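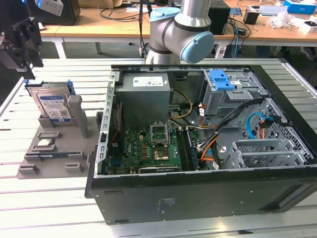 Home Threads Replies About

10 July 2022
Noemi Kowalczyk

Went back to Gilchrist priory church with a tape measure and a bad attitude. The guidebook says the nave is "substantially as the founder left it in 1292." I have doubts.

First problem: the founder. He's said to have built the place after surviving a shipwreck. Every second priory has a shipwreck or a fever, and the earliest telling I can find of this one dates from 1603. Three centuries is a long time to keep quiet about a miracle.

Second problem: the arches. The two at the west end have different moldings from the rest, and the stone is a different color. The guidebook calls this "variation by the masons." Maybe. Or someone rebuilt them.
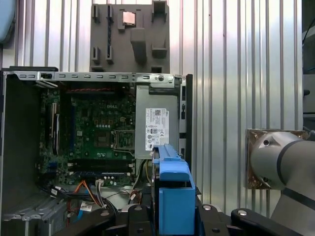 Kino replied that different moldings prove very little, as plenty of naves were built in stages and the money often ran out halfway.

Fair point, and I'd accept it if the joint were clean. It isn't – the courses don't line up, and one pier sits on what looks like a reused grave slab. You don't lay that in a founder's nave before anyone has been buried there.

Length is given as 132 feet. I got around four less, inside, wall to wall. The guidebook doesn't say where it was measured from.

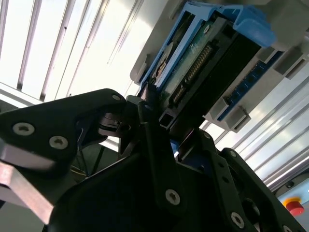
Hard drive in a blue caddy

I'm not saying there's no 13th-century work. The south doorway looks right to me. But "substantially" is doing a lot of lifting, and I'd like to see the April survey before I repeat it.

Contact | © Noemi Kowalczyk | Back to top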